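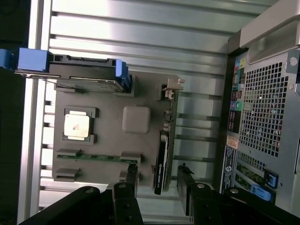 Sea Angling Trips at Farnora: Who Goes, What They Catch and Whether They Come Back

Project report, Travel and Leisure Studies, second year
11/26/24

Why we did this

Our group was asked to study a small tourism business of our own choosing. Two of the other groups chose coffee shops within sight of the lecture hall. We chose a boat, and the reader may decide who planned better.

Brudenon is a charter firm working out of Farnora harbour. It has two boats, the Aasen and a smaller one that was out of the water for the whole of our visit being painted. It sells half-day and full-day trips for cod, pollack and mackerel, with rods and bait included and lunch not. The owners let us read their booking ledgers in return for a copy of this report, which they may regret.

What we wanted to know

Charter firms tend to advertise the fish. We wanted to find out if the fish were what customers cared about once they were home again, and what made them book a second trip.

Method

The ledgers for the last full season list 2,688 places sold. Of these, 2,313 were taken up. The rest were cancelled by the customer, cancelled by the weather, or belonged to people who did not appear on the quay at six in the morning. The ledgers do not separate these very well. One column is headed "no" and we were unable to get any further with it.

We also went out on the Aasen in May, on a full-day trip, to watch how the day was run. Our plan was to fill in an observation sheet every half hour. The sheets for the morning are complete. The sheets for the afternoon are shorter, and one says only "swell".

Finally we interviewed 16 customers on the quay as they came ashore. We had six questions. Most people answered four before asking where the toilets were.

Findings

Catch size mattered less than we had expected. Customers who had caught very little were often cheerful, provided the skipper had moved the boat at least once during the day. Moving was taken as a sign of effort. Several people who had done well for cod complained about sitting in one spot, although it was plainly a good one.

The crew came up in nearly every interview. People remembered being shown how to clear a tangle without being made to feel foolish, and they remembered the tea. The tackle was hardly mentioned, except by a man who had brought his own and wanted us to know.

Returning customers nearly always booked by telephone. The online form, supplied by a company called Finomwood, asks for a postcode before it will show any dates, and it does not like Scottish ones. The owners knew this. They said the phone worked.

The most common complaint was about what to wear. The confirmation email says "dress sensibly", and we saw three readings of that on one deck, including white trainers.

Problems with the study

Interviewing people straight after a trip probably catches them at their happiest, or at least their most relieved. Anyone who had been badly ill walked past us, and we did not chase them. We also have no figures for the smaller boat that can be compared, as its trips are entered on the same pages in the same pen.

Suggestions for Brudenon

Replace "dress sensibly" with a list. Get the booking form to show dates first. Divide the "no" column into weather, customer and absent, so that next year's students have something to work with. Tell customers when the boat is about to move and why, even if the reason is only a hunch.

We would also suggest a second kettle on the Aasen, although strictly speaking this came from us.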